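**Compostable claim on Findow mailer bags: has anyone received the notice?**

**Souad Gaber** (moderator)

Members have asked for a single thread on the Findow matter, so please post here and leave the older ones to close. The notice concerns mailer bags sold as "home compostable." Buyers say the bags did not break down in an ordinary garden pile. Findow has agreed to change the wording on the pack and to pay claims, and it does not admit fault. Claims without a receipt are limited to 2 packs per household.

**h_aitbrahim**

I received the notice by email on Wednesday. My small business bought 62 packs from Plumel, the distributor, and the form has no box for trade buyers. Does a sole proprietor count as a household for this purpose?

**Doaa Naciri**

Please refer to the definitions on the second page of the notice. A "class member" is any person who bought the bags for use and not for resale. If you mailed your own goods in them, my reading is that you qualify. You would need invoices for anything above the limit.
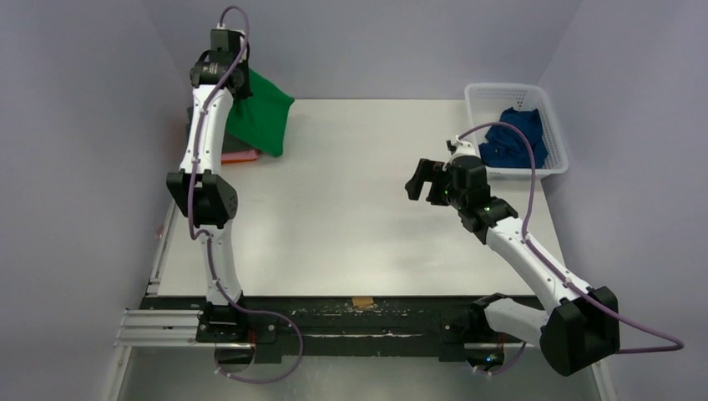
The harder question is whether Plumel invoices will be accepted, as they list the bags under a stock code and leave out the product name. I would attach the matching order confirmation and write to the claims administrator before the deadline.

**h_aitbrahim**

Thank you. I have the confirmations for all but one order.

**Zerouali_H**

I must disagree with the general approval in the earlier threads. The new label will read "compostable in industrial facilities only." My county has no such facility, and neither does the next one. A buyer here is in the same position as before, with smaller print to read.

**Ayman Naciri**

With respect, the label is now accurate, and accuracy was the complaint. The court was not asked to build facilities. Stonuso changed its wording in May without any lawsuit, and I saw no objection to it on this board.

**Zerouali_H**

I objected at the time, in the packaging section. Stonuso also prints a web address where a customer can look up the nearest site. Findow has agreed to nothing of the kind.

**Doaa Naciri**

That point is fair. Any class member may file a written objection on those grounds. It should be signed, and it should state which bags were bought.

**Ayman Naciri**

I would support an objection limited to the web address. I would not support one that delays payment.

**Souad Gaber** (moderator)

A reminder that posts here are not legal advice. Questions on Lukumay food trays belong in their own thread, as that case is separate and no settlement has been announced. Two posts on the trays have been moved.

**h_aitbrahim**

The administrator has replied. Stock codes are accepted if the order confirmation is attached. I have filed for 61 packs and left out the remaining one.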